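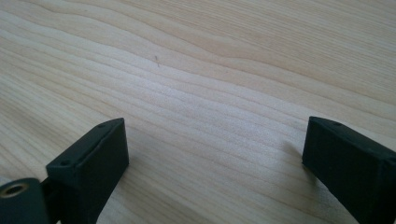

Räsänen has objected that docking scores taken from a homology model say more about the template than about the receptor, and that a ranking built on them should not be reported without a second, ligand-based method. We accept the first part of this objection. The scores in our earlier work on the histamine H3 receptor changed noticeably when the template was replaced, and two compounds near the top of the list dropped out of it.

Figure 1. Pale wooden tabletop with diagonal grain.

3.2 Choice of training set

For the present model we collected 399 ligands with published binding constants. Compounds measured only in rat tissue were left out, as were salts listed twice under different names. The remaining set was split by scaffold, so that close analogs did not end up on both sides. The test set held 56 compounds.

Descriptors were calculated for the neutral form of each molecule. Pesonen used the protonated form in a similar study and found a slightly better fit, but his series was much narrower than ours and all of its members carried the same basic amine. We repeated the calculation both ways for 36 compounds and saw no change in their order.

3.3 Outliers

Only 3 compounds in the test set were predicted more than one log unit away from the measured value. All of them have a bulky group next to the basic nitrogen, and the training set contains few ligands of that kind. We did not remove them from the statistics. Naqvi suggested treating them as a separate class, but there are too few to fit anything useful, and they are listed with the other compounds in the supplementary table.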